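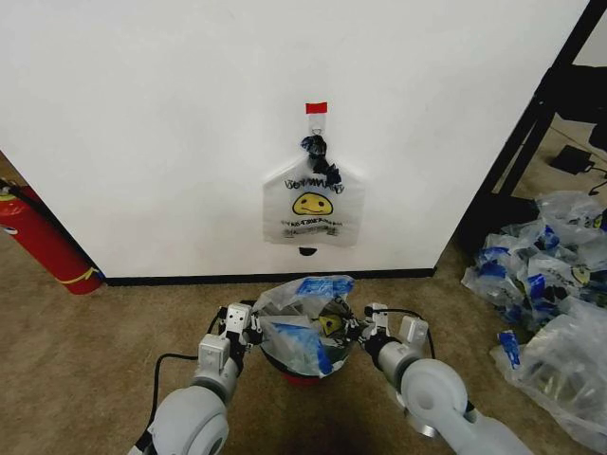
Two robotic arms hold a plastic bag open over a small round container, with another bag hanging from a hook on the wall panel behind.

FOR RELEASE July 20, 2026

Bagging robot trial at Rusdale packing site: staff body asks for evidence before any change to jobs

The Simiyu Packing Workers' Association, which represents hourly staff at the Rusdale site, today set out its position on the two-armed bagging unit being tried there by the site's owner, Buta. The Association does not oppose the trial. It does say that the claims made for the machine run well ahead of what staff have been shown so far.

Buta told employees in the spring that the unit, supplied by Brusitz, would "take the strain out of bagging". Bagging at Rusdale means pulling a carrier bag from a pile, getting it open, filling it, tying the handles and putting it where the next person can reach it. People on the line do this all shift, and sore thumbs and wrists are common. A machine that did the whole of that job well would be welcome.

What is on trial is a smaller thing. The unit works with thin plastic bags, which crease, cling together and refuse to open in the same way twice. The arms have to grip both sides and keep the mouth wide enough for something to go in. Experienced packers do it by feel, often while looking at something else. The Association has asked Buta how often the unit manages it without a person stepping in, and has not had a figure.

Members are also concerned about the work that grows up beside the machine. Bags have to be brought to it. Dropped bags have to be picked up and jams cleared, and a member of staff has to stand close enough to stop it if something goes wrong. None of this appears in the job descriptions Buta circulated in draft, where it is covered by the single phrase "light supervision". Staff who have done light supervision during the trial report that it is dull, that it needs constant attention and that it is paid at the same rate as before.

The Association surveyed its members at Rusdale and received 214 replies. The most common request was for proper training on the unit during paid hours. Many members also asked for a plain answer on whether fewer packers will be taken on for the autumn peak. Several said they would be glad to hand over the bagging if the time saved went into longer breaks or a slower line – they did not expect that it would.

"We have heard the word 'freed' a great deal this year," the Association said in a statement. "Staff will be freed for other tasks. We have asked which tasks, on which shifts and for what pay. Until there is an answer on paper, our members will go on assuming that the other tasks are the ones the machine cannot do."

The Association is asking Buta for 4 things before the trial is extended:

A written record of every stoppage and every time a person has to help the unit, open to staff.

No cut in packing hours at Rusdale while the trial is running.

A supervision grade with its own rate of pay and a limit on how long one person can be left watching the unit.

A say for line staff in where the unit stands, including walkways and access to fire equipment.

Buta has said it will decide on the next stage in September. The Association's view is that this is too early to judge equipment of this kind, and that a decision taken just ahead of the busiest weeks will be hard to undo. It has offered to meet the company and Brusitz together, on site, with the unit running at normal line speed for a full shift.

Notes to editors

The Simiyu Packing Workers' Association represents hourly paid packing, sorting and loading staff. It has had members at Rusdale for 9 years.

The survey was open to all members at the site and was answered on paper. Replies were anonymous. A summary of the results is available from the Association's office on request.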